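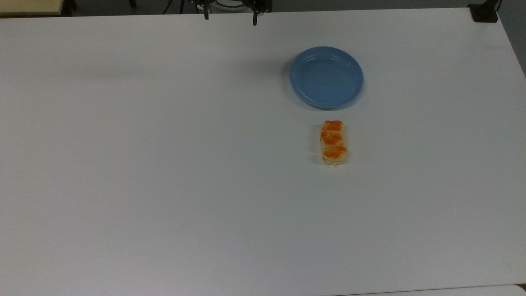
# Who gets counted in Vurum

Speaker notes, 19 November 2024. Slides are thin, so most of this is spoken.

**Opening**

- Start with the number everyone has read: 824 households cleared from the river settlement at Wila.
- Ask the room who has seen the list behind it. I haven't. I've asked the district office for it twice and got the same press release both times.
- Pause. Don't fill the gap.

**What the government says**

The relocation is called voluntary. Families signed a form, got a plot number in Tiwari, and were moved before the rains. The ministry says 95 percent are "satisfied with the process."

Go slowly on that figure. Satisfied compared with what? The survey was done by the same office that ran the move, at the same desk where people collected their ration cards. I would also have said I was satisfied.

**What we can check**

- The form is two pages. It's in the official language only. Most people in Wila speak the river dialect and many can't read either one.
- There is no box on it for "no."
- The Tiwari site was planned for 4000 people. The water permit covers less than half that. Both documents are public, and apparently no one at the ministry laid them side by side.
- Anyone without a birth record was put on a separate "pending" list. Pending people have no plot number, and without a plot number they can't register to vote or enroll a child in school.

(If asked how many are pending: we don't know. Say so. Don't repeat the figure going around online, I can't find where it came from.)

**The part our side gets wrong**

Expect some grumbling here. Keep it in anyway.

Several groups have called this a mass expulsion. I don't think the evidence gets us there yet. Some families wanted to leave Wila. It floods. Two of the people I interviewed were glad to go and annoyed that I kept asking. If we leave them out, we're doing what the ministry did with its survey.

Same goes for the Clanorholm report. It's quoted everywhere and it rests on 3 interviews, all done by phone, all through one interpreter. Useful as a lead. Weak as proof.

**The December deadline**

- Pending cases are supposed to be decided by the end of December.
- The review panel has met once. No minutes published.
- Appeals have to be filed in person in the capital, almost a full day by bus. The fare isn't covered.
- I've been told an online form is coming. I was told that last year too.

**Asks**

1. Publish the household list, with names removed.
2. Let pending children into school now and argue over the papers later.
3. Have someone outside the district office rerun the survey.

I doubt we'll get the first. The second costs very little and two officials have hinted at it in private, so push hardest there.

**Q&A reminders**

Don't guess at motives. Don't name the families. If the ministry's person is in the room, offer them the microphone first and ask about the water permit.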